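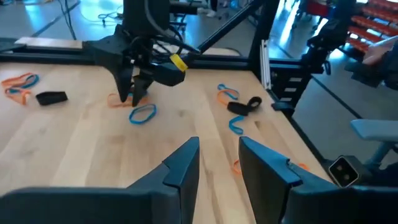 Notes on the Ladmont visit
Kamala Ramasamy
10/18/24

These notes cover the open day at Ladmont and the reading you should do before the next lab. If you were on the bus, most of it will be familiar, apart from the parts that took place while you were at the coffee urn. If you weren't on the bus, you still owe me the write-up, and you'll have to get your observations from somebody who took notes. I saw three people taking notes. Be nice to them.

1. What we went for

The course so far has been joints, frames and a great deal of trigonometry. You can all now work out where the tip of an arm is, given its angles, and most of you can go the other way on a good day. Ladmont was meant to show you what happens in the last inch, after the math has put the fingers where they were supposed to be.

The brochure promised "effortless sorting of everyday flexible items." The everyday flexible items were rubber bands and straps, spread over a wooden table. Several of you looked let down. I think one person had been hoping for a car.

A rubber band is a hard object. We spend the first half of the term pretending everything is a rigid body, which means six numbers tell you where it is and which way it's facing. A block is six numbers. A mug is six numbers. Now write down the six numbers for a rubber band. You can give me a position for the middle of it, if you can tell me where the middle is, and then you have to say what shape it's in, and it will be in a different shape after you touch it.

2. The task

Stated by our hosts: pick up one item from the table, put it in a basket, repeat. Colors in play were orange, blue and black. We were told the system is called Marar and that the control software underneath it is Firnuner, and no one could tell us what either name meant. The man giving the talk had been there since January and said he'd stopped asking.

Break the task into stages, as we did in week 3:

a) Find a band.
b) Decide it is one band.
c) Choose a place to grip it.
d) Get down to the table without hitting the table.
e) Close.
f) Lift, and know whether you have anything.
g) Carry and release.

Your instinct will be to put all the effort into (a). Everybody's is. Finding something bright orange on pale wood is a fairly gentle problem. Stage (b) is where the trouble starts: two bands lying across each other make one interesting shape, and a pile of them makes a plate of spaghetti. A person sorts this out by poking at the pile. Think about why poking is a perfectly respectable strategy and how you would write it down as one.

Stage (d) deserves more respect than it gets in the textbook. The thing you want to hold is a few millimeters tall. The table is very close behind it and doesn't move. Come in too high and you close on air. Come in too low and you learn what your fingers cost. The engineer who took questions said that they keep a drawer of spare fingertips, and she said it in the tone of someone who restocks the drawer.

3. Gripping things that have no sides

With a block, you pick two parallel faces and squeeze. A flat band on a table has no faces worth mentioning. The options that came up in the discussion afterward, with my comments:

Pinch across one strand. Works if the tips are narrow and you're at the right height. You end up holding a small part of a large floppy thing, and the rest of it goes where it likes.

Hook it. Put one finger inside the loop and drag or lift. Cheap, forgiving about position, and useless for a strap that is lying folded shut. Also, the item is now hanging from a finger with no real grip on it, and that matters at stage (g), where "open the fingers" may have no effect whatever.

Scoop against the table. Somebody in the back row suggested this and was ignored. It's how I pick up coins. It should be in more of your answers.

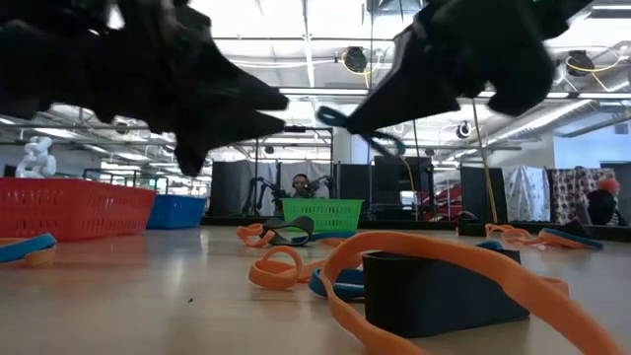
Fig. 2. Dark blue strap hanging from one fingertip, with the baskets behind.

Look at Fig. 2 with stage (f) in mind. Does the robot have the strap? Your answer depends on what you mean by "have." The strap is off the table. There is a clear gap between the two tips. If the only thing your program checks is how far apart the fingers are, what will it conclude? If it checks a camera, what does it need to see, and from where? I'd like a paragraph on this from each of you, and I would like it to contain a decision. "More sensors" is what people write when they want to go to lunch.

Notice too how much of the view down at table height is taken up by the fingers themselves. A low viewpoint shows you which things stand up from the surface and which lie flat, and it is poor at telling you how far back anything is. A view from the wrist is good at the opposite, up to the moment the fingers arrive and start blocking what you came to see. Most setups use more than one camera for this reason, and then someone has to get the cameras to agree, and that someone will be a junior employee, which is to say you.

4. Numbers

I copied these off the slide and they are the only figures you should quote.

Attempts logged in the week before the open day: 532
Attempts where the gripper came up with nothing: 117
Target rate for the finished system, as stated: 200 items an hour

So 117 out of 532 is 22 percent, give or take your rounding. Before you sneer, work out what 200 an hour means. It's one every 18 seconds. Then time yourself doing it at the kitchen table with one hand, using only thumb and forefinger, with an oven mitt on. I did this. I'm not going to publish the results.

Now the more useful question. The slide counted the times nothing was picked up. It didn't say how many times the arm picked up two things when it wanted one, or picked one up and lost it on the way over. I asked. I was told this was "a really good question," so we can assume the number isn't flattering. When you read a success rate, ask where the line was drawn. A demonstration ends at the lift if the lift is the part that works.

5. How to watch a demo

Some habits, since most of you will be taken to many of these and a few of you will end up giving them.

Watch the reset. Who puts the objects back, and how carefully? If someone lays each band out by hand with a bit of daylight around it, that person is doing stage (b) for the robot.

Watch the hosts' faces. They know which item is the bad one.

Ask what happens if you change something small. The group from Drarkcombe asked whether they could add a hair tie to the table, and the pause before the answer was the most informative part of the afternoon. (The answer was "maybe after the break." After the break we were shown a video.)

Ask whether a person is driving. Sometimes the arm is running on its own and sometimes an operator is moving it to collect examples. Both are legitimate, but they're different claims, and presenters have a way of letting the audience pick. Get it in words and write the words down.

Don't clap at the first success. You can clap at the tenth.

6. Write-up

Two pages, not counting sketches. Cover the following:

Pick one item type, band or strap, and describe how you'd represent its shape to a program. State what your representation leaves out.

Choose a gripping approach from section 3, or a better one, and say where it fails.

Answer the question about Fig. 2.

Give your own definition of a successful attempt, in one sentence, precise enough that two strangers watching the same run would get the same count. This is harder than the rest put together. Last year's favorite was "when the robot does it right."

Sketches by hand are fine. Please label your axes. Anyone who hands in the Ladmont brochure with the logo trimmed off will be invited to explain effortless sorting to the whole class, at the board, with props. I have a bag of rubber bands.

Reading for next time is the chapter on contact and friction, up to the part where the author starts in on soft fingers. Skip the worked example with the egg. It has a sign error and I'm tired of getting email about it.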